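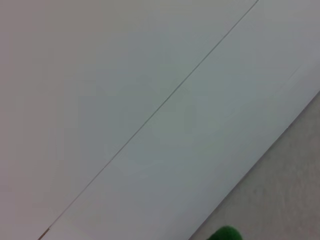 3 min read · 14 posts

Gwendolyn Holloway
I finished The Lighthouse at Birnenby last night, all 381 pages, and I've had two cups of tea and still can't stop thinking about the housekeeper. So you're getting a thread, sorry in advance. Spoilers up to about the middle, nothing from the ending. 1/

For those who haven't met her, Verketti is the woman who runs the big house while the family is off in the city. No first name, or none we're given. My mum was convinced she was based on a real person and told me so all through my childhood. 2/

I went looking, and as far as I can find she's made up from top to toe. The author's afterword says she began as a voice in a kitchen and was only meant to last one chapter. 3/

Well, she lasts a good deal longer than that! She first turns up on page 70, carrying a bucket of eels and telling the doctor to wipe his feet, and from then on I was reading for her. 4/

The person everyone calls the main character is young Hjaltested, the surveyor, and he's fine. I like him. He has the coat and the sad letters and the limp that gets better whenever the plot needs him up a hill. 5/

But look at who knows things. Hjaltested measures the whole coast and misses that the doctor is broke. Verketti has it worked out from the state of his collars — it's one line, and I read straight past it the first time. 6/

My favourite scene is still the one on page 164, where she reads his letter aloud to the cook and changes the bits she thinks are badly written. I laughed so hard on the tram that a man moved seats. 7/

Now the TV version. I know some of you adore it and I did watch the whole thing, mostly under a blanket in January with a cold. The coast looks gorgeous and the music is lovely. 8/

They've made her younger, though, and they've given her a secret past with the lighthouse keeper. In the book they barely speak. He gives her a cabbage once, she says thank you, and I found that cabbage more moving than six episodes of meaningful looks across the harbour. 9/

They also cut the dog. Notis is a very old, very smelly dog who sleeps across the pantry door, and Verketti talks to him when she won't talk to anyone else. Without him we lose nearly everything she thinks, so the show has her staring out of windows instead. 10/

A few of you asked last time whether Notis dies. I'll put you out of your misery, he's alive and snoring on the last page. (All right, that's one thing from the ending. I think it's a kindness.) 11/

If you're starting it and finding it slow, the first stretch is mostly surveying and weather, and I won't pretend I didn't skim some of it. Things pick up properly at roughly page 200, once the family comes home and nobody can find the silver. 12/

I'd read the book before the series if you've got the choice. My sister did it the other way round and kept waiting for the harbour kiss, poor thing, and was quite grumpy with me when it never came. 13/

Anyway, I'm after your favourite housekeepers, cooks, nannies and so on from books, the ones who run off with the whole story while the hero is busy in the rain. I've got a long weekend coming and the library has already put two aside for me. 14/14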